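Butodus 8-Cup Bread Tin Set: Three Months of Rolls

I bake rolls most weeks for a household that eats them at breakfast and again with soup, so I go through pans faster than I would like. The last two sets I owned were thin dark steel and both warped. In August I bought the Butodus deep roll tin, which makes eight tall rolls at a time, and it has been in steady use since then. I paid 33 dollars for it at the kitchen store in Prorkcombe.

What you get

The set is one pan with eight deep round cups, plus a flat lid that covers all of them. The cups have nearly straight sides. There is a printed card with two recipes, one for plain white rolls and one for a sweet dough with raisins. The card is small and the type is hard to read under kitchen lights. I copied the white roll recipe into my own notebook and threw the card away.

The pan is heavier than it looks in the store. The rim is rolled over wire on all four sides, and the handles at the short ends are wide enough to hold with thick oven mitts. That was the first thing I liked about it. My old pan had a lip you could barely pinch.

Baking

I ran the first batch at 400 degrees, as the card says, and checked at the time it gives. The rolls in the corner cups were done and the middle ones needed a little longer. I have had the same result in every batch. Turning the pan halfway through helps but does not fix it. My oven is an older Yazzie with the element along the back, so some of this may be the oven. My neighbor Zodwa Cele has the same pan and a newer oven, and she says her middle rolls come out only slightly paler.

With the lid off, the rolls dome well and the tops take color before the sides do. With the lid on, they come out flat and square-shouldered, with a softer crust. I tried the lid four times and then stopped. It gets very hot, there is no knob, and the only way to lift it is by a narrow edge – I burned a thumb doing that. If the company changes one thing, it should be the lid.

The cups are deep, and the dough has to be portioned with some care. Too much and it spills over the top into its neighbor. Too little and you get a short roll that is hard to get out. I weigh mine now. Whole wheat dough wants a bit more in each cup than white dough does.

Release and cleaning

New, the pan let go of everything with a thin coat of butter. After more than 11 batches it still releases plain dough well, but the sweet dough has started to catch near the bottom of the cups where sugar collects. I run a thin plastic spatula around the edge and turn the pan over onto a rack. One roll tore last week. The rest came out whole.

Cleaning is slow. The cups are too narrow for my hand with a sponge in it, and the dishwasher is not recommended. A bottle brush works. I let the pan soak while we eat, then brush it out, wipe it and put it back in the oven while the oven is still warm. There is no rust so far, including around the wire in the rim, where my last pan failed.

Compared with the Plunovia

Before buying I borrowed a Plunovia roll pan from Sajib Gazi and used it for two batches. It is lighter, cheaper and has shallower cups. It browns more evenly than the Butodus, and it is easier to wash. The rolls are ordinary dinner rolls, though, and I wanted something tall that could be sliced across for small sandwiches. The Plunovia also flexed when I picked it up full, and a flexing pan full of risen dough makes me nervous.

Storage is the other difference. The Butodus does not nest with anything else I own. It stands on its side between the cutting boards, and the lid goes in the drawer under the oven, where it rattles.

Who should buy it

If you make rolls a few times a year, get the cheaper pan. If you bake often and want a tall roll, the Butodus is solid and well made, with handles that work. Plan on turning it during baking and skip the lid. I would buy it again at the same price, and I would pay less for a version without the lid if they sold one.

Rating: four out of five.

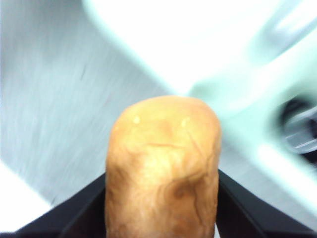

Can the pan be used for muffins or popovers?

Muffins work if you fill the cups only halfway, but they take longer than in a regular muffin pan. I have not tried popovers in it.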